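Gripper slips off the door handle in simulation
Győző Szilágyi
Feb 28, 2024

Hello all. I train a door opening policy in the Cidby simulator. Since January the gripper often slips off the lever when it starts to turn. I raised the friction, no change. In 800 test runs only 80 doors opened. What should I check first?

Zulema Ledesma
Had the same, reinstalled everything and it was fine. Try the newest version.

Anikó Hegedűs
Please do not reinstall yet. First draw the collision shapes on top of the visual ones. In my case the lever looked correct, but its collision shape was one simple box, wider than the lever itself. The fingers closed on the corners of this box and were pushed away.

Second, look at the moment before closing. My lever hangs down and the two fingers come from below, so only the end of it is between them.

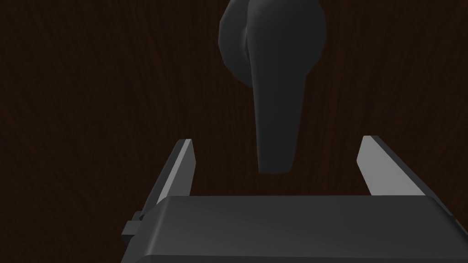 With such a short grip a small error is enough to lose it – I moved the grasp target 2 cm closer to the hub and made the closing slower. Also please limit the wrist torque before you try this on a real arm. Mine bent a handle.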